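Small things on a big table: notes for my talk
18/07/2018 | Paloma Ridgeway

We use cookies to remember your settings. By carrying on you agree to this. OK | Find out more

Start. Say hello, thank Heather Bolger for having me, check they can hear me at the back. Don't fiddle with the clicker!

I'm going to spend twenty minutes talking about a table, which I know sounds like a lot of minutes for a table. It's the wooden one on the upper level at Ulley, up by the railing, and if you've been to see us you've probably put your coat on it. There are 40 of us in the building and for a long time that table was where things went to be forgotten. Chargers, post for people who'd left, one glove (it stayed through a whole winter).

Pause for the glove. People usually like the glove.

So in June I was given a budget of £200 and told to make upstairs feel a bit more like a place. I'd never done anything like it. My own living room has a bicycle in it. But I said yes, and I went off and read a lot of magazines, and they all said the same thing, which was to begin with the surface and leave as much of it bare as you can bear to.

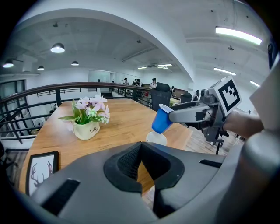

The first thing I bought was flowers, and yes, they're artificial, and I'd like to get that out of the way early. I had a real plant to start with, a lovely fern, and I loved it to death with a watering can. Vesna Lazarević had warned me! Pretend flowers suit a table that changes hands five times a day. They want a dust every other week (a soft paintbrush is best, go from the middle outwards) and a bit of bending when the stems start to slump.

Colour. I went for pinks with plenty of green, mainly to go with the wood. Warm wood is fussy about what sits on it. I tried a bright yellow bunch from Brukberg and it made the whole table look orange, so back it went.

Then the pot says "Life" on it in swirly writing. I've been teased for this a fair bit. I've grown fond of it. If you're choosing one yourself, go for something with a heavy bottom, as people do push past with laptops.

Ask the room: who's got something with a word on it at home? Wait for hands. Don't be smug about it.

Now, the picture. It's antlers, dark on white, in a black frame, and I picked it to go with the railing, all those thin dark lines. My plan was to hang it. I bought hooks, I bought a spirit level, I had a whole evening set aside. Then I put it down on the table for a minute and liked it there, and the hooks are still in my drawer. I like a picture you can pick up and move when you need the elbow room. If yours won't stay propped, a blob of putty behind the bottom corners will hold it, though check it on a hidden bit of wood first.

Mention the light as well. We get a soft shine on the tabletop from overhead, and it shows up every fingerprint and every ring. I wipe along the grain with a cloth that's barely damp, then go over it again with a dry one. I don't use spray polish any more. I did once and people's papers slid about like ice hockey.
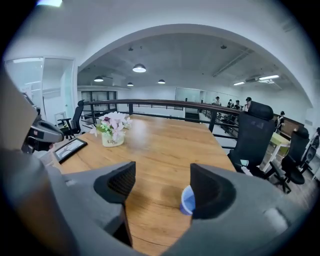 CUPS, AND HOW MUCH IS TOO MUCH

Slow down here, I always rush this bit.

The flowers and the frame stay put, more or less. Everything else on a shared table comes and goes, and you have to leave it room. I keep the back and one side for the pretty things, and the front edge is for whatever people are up to. Small cups are fine. Small cups are what a table's for! A blue one looks rather good against that wood, and I wouldn't have thought of it if I'd been choosing.

I used to go round tidying after everybody and it made me grumpy. Now I do one sweep at the end of the day, chairs in, cups down to the sink, frame set back at an angle. Takes as long as the kettle.

Skip the bit about the Olto lamp if we're running over. (Short version: too tall, blocked the view over the railing, lives under my desk now.)
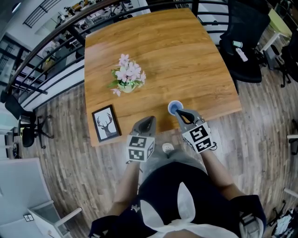
Rochelle Tamihana told me she'd have left out the frame altogether and spent the money on better chairs, and that if you can't sit comfortably at a table for an hour it doesn't matter what's in the pot. She's got a point, and I've put chairs on the list for the next budget. But I asked her whether she'd take the antlers away tomorrow, and she said no, leave them.

Questions. If there aren't any, tell them about the fern.

Leave the paintbrush on the front desk so people can have a look at it, and remember to take it home.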